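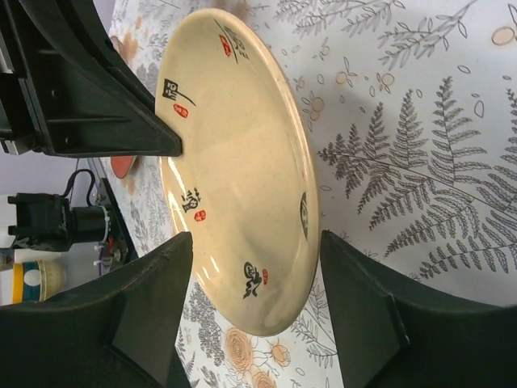 *Plate with brush-stroke characters, fern print tablecloth.*

2020-12-04

**Recappers wanted, TV drama desk, Mandus**

Mandus is a small site about television. Mostly long recaps, some reviews, the odd argument about a finale. We need 2 freelance writers for the new year, quickly please.

What we've got to cover:

- *Flernen*, series two. Slow mountain ghost story, eight episodes, lots of people staring at lakes. You'll need to have seen series one. All of it, including the dull one in the hotel.
- *Haller & Kofler*, the undertakers drama. Back for a third run, longer episodes this time, 90 minutes each. Subtitled. No German needed but it helps with the jokes.

Tell us which you'd want. Both is fine, we'd only give you one.

**The work**

One recap per episode, filed by noon the day after it airs. Screeners sometimes, not always, so expect a few late nights. We like recaps that have an opinion and get the plot right. Who is in the room, who knows what, what the last shot was. Please don't retell every scene in order. Spoilers for the episode are fine, spoilers from the books aren't, readers get very cross and they write to us.

You put in your own links and pick the stills. We do headlines. Comments are open for 20 days after each piece and we'd like you to drop in now and then, no need to answer everyone.

**Pay**

£294 per recap for Haller & Kofler, a bit less for Flernen as the episodes are shorter. Paid end of month. Ask if you want the exact figure before applying.

**Who**

Anyone in the UK or Ireland who writes clearly and hits a deadline. Published work not needed, a blog will do. If you applied in September for the film reviews job, do try again, different desk and diferent editor.

**To apply**

Send a sample recap of any drama episode you like, two pages at most, plus a few lines on what you watch and what you gave up on. In the body of the email, no attachments. Use the jobs form on the contact page if email is playing up, it has been this week.

Replies before Christmas, hopefuly. Start date first week of January.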